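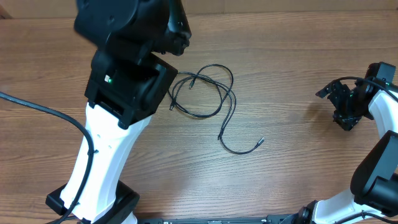

Medium-brown tabletop with darker streaks and knots in the grain.

The Clinard Furniture Notebooks

Version of Saturday, October 24, 2020
Transcribed and looked after by Raghda Sabbagh

What you've got

Welcome, and thank you for taking an interest in a pile of old shop notes. This folder holds the text of 3 notebooks kept at the Clinard refinishing shop in Feltenstead, where tables, dressers, chairs, a surprising number of piano benches and one church lectern were stripped, mended and given a new finish over a long stretch of years. Each time a piece came through the door, somebody wrote a few lines about it. Sometimes that's a name and a price. Sometimes it's a page and a half on the smell of a bad batch of shellac, with a grocery list underneath.

There are 1,191 entries altogether. Of those, 306 include a finish recipe or at least enough of one that you could have a go at mixing it (please read the part about safety before you do!). I typed the whole lot up over several winters, starting because I wanted to know what was on my grandmother's dining table and carrying on well after I had found out. It was orange shellac under two coats of paste wax, entry 412, in case you've been wondering.

Files in this folder

entries.csv
The main table, one row per notebook entry.

recipes.csv
The finish recipes pulled out of the entries, one ingredient per row, joined to the main table by entry_id. If you only want to know what people rubbed on oak, you can live in this file and never open the other one.

words.txt
A word list for shop terms, nicknames and abbreviations, with my best reading of each. Additions are very welcome.

CHANGES.txt
What I fixed and when. I'm better about keeping this up than I used to be.

The columns in entries.csv

entry_id: A plain running number, in the order the entries appear on the page. Please don't treat it as a date order. The second notebook was used from both ends.

book: 1, 2 or 3.

page: The page number penciled in the corner. The shop never numbered its pages, so these numbers are mine.

piece: What the thing was, in the notebook's own words. You'll find "table," "tbl," "big table," "the table again" and, for a while, "Tuesday table," which I've left exactly as written.

piece_type: My tidy version of the same thing, drawn from a short list. "The table again" becomes table. The lectern goes in as other, with my regrets.

wood: The wood as named by the shop. Blank if the shop didn't say. I haven't guessed from the price or from what else came in that week, even when I was pretty sure.

grain_note: Any remark about grain or figure. More about this one further down.

old_finish and new_finish: What came off and what went on. Either can be blank. If the entry says "same as before," you'll find "same as before," and you'll need to go hunting for the earlier visit.

price: Dollars, as written. A few pieces were paid for in firewood or tomatoes, and these have a blank price and a line in the remarks.

remarks: Everything else, including weather, opinions and the grocery lists. I went back and forth on the grocery lists and in the end they stayed.

certainty: How well I could read the entry. The values are clear, fair and poor. Poor means I had a magnifying glass in one hand and a cup of tea going cold in the other.

How the typing was done

I worked straight from the notebooks at my own kitchen table, a few pages at a sitting, using a little program called Trulura that shows one row at a time and won't let you move along until you've filled in the certainty box. It drove me up the wall for the first month and I now think that box is the best thing in the whole collection. Everything was typed once and then read back against the page on another day. Where the second reading disagreed with the first, I looked a third time and, if I still couldn't settle it, put both readings in with a slash between them.

Spelling is the shop's. "Varnich" appears all through the first notebook and then suddenly stops, so I suppose someone had a word. If you're searching for varnish, search for both. The same goes for "shelac" and "shellack."

Square brackets hold anything I added. A question mark inside square brackets is a word I couldn't read. Struck-out words are left out unless the strike-out seemed to matter, such as a price that was lowered or a recipe where the turpentine was cut in half.

About the grain notes

People write to me about the grain_note column more than any other, so it gets a longer answer. The shop cared a great deal about grain, mainly in connection with tabletops, and had its own set of words for it. "Combed" seems to be used for long thin lines lying close together. "Open" is used for wood that needed filler. "Wandering" turns up on wide boards whose lines don't keep an even distance from one another. "Busy" I believe was an insult, though it's applied once to a very expensive walnut desk, so perhaps the writer was just tired that day.

None of these words were defined on the page, and I worked out the meanings by reading the entries next to each other and by asking at Gittins, the hardware store, where a couple of the older staff remembered hearing them. Please treat the meanings in words.txt as a fair guess from someone who likes furniture and has no training in wood science whatsoever. If you have such training and you're wincing, write to me.

One more caution while we're on the subject. The same top can look quite different from one end than from the other, and the shop knew it. There are entries where a table is "combed" in the spring and "wandering" when it comes back two years later with a burn mark. I used to mark these as mistakes. I've since taken those marks out, and the entries stand as written.
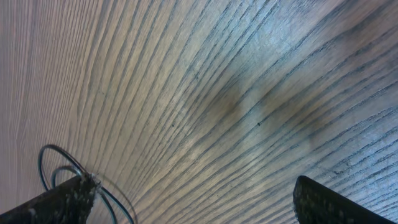 Things to be careful about

The notebooks aren't a fair sample of the furniture in Feltenstead. People don't pay to refinish what they don't care for, and the plain painted kitchen tables that most families ate at hardly show up. If you use the wood column to say what people owned, you'll end up with a town full of walnut.

Another trouble is the gaps. At least one stretch in the second notebook was kept on loose sheets, and those are lost. I've left 30 entries in the main table that are only a name of a piece and a tick mark, which I take to be jobs that were written up on the loose sheets. Leave them out if you're doing anything with prices.

The handwriting changes at least twice. I haven't tried to name the writers, and there's no writer column. I did start one and gave it up, as I kept changing my mind about who had made which sevens.

Dates are thin. Many entries give a month alone, and September comes up so often that I suspect it was the season for getting the dining table ready for company. Since so few entries give a year, there's no date column. What dates there are, you'll find in the remarks.

Safety

Please don't mix these finishes just because they're in a spreadsheet. Several call for white lead, one calls for benzene by the cupful, and the instruction "warm on the stove until it moves" is attached to something I wouldn't want anywhere near a stove. Oily rags are mentioned often and their disposal never is. The recipes are here as a record of what a shop did.

Names and privacy

Customer names have been taken out and replaced with [name]. Street addresses are gone too. I kept the names of pets, who appear mostly in connection with chair legs.

Using the data

Use it for whatever you like: teaching, a school project, a history of the shop, practice at cleaning up a messy table. All I ask is that you mention the Clinard notebooks and say which version you used. If you fix something, I'd love to have the fix back so the next person gets it too.

Opening entries.csv in a spreadsheet program can turn some of the prices into dates. It happens with the ones written like 4-10, meaning four dollars and ten cents. Bring the price column in as text and you'll be fine.

Questions I'd still like answered

What was "Aunt's mixture"? It's on eleven chairs and there's no recipe for it anywhere.

Does "p.w. twice" mean two coats of paste wax or the same coat buffed twice? I've entered it as two coats, and I'm uneasy about that.

Who brought in the lectern, and did they ever come back for it? The new_finish column is blank.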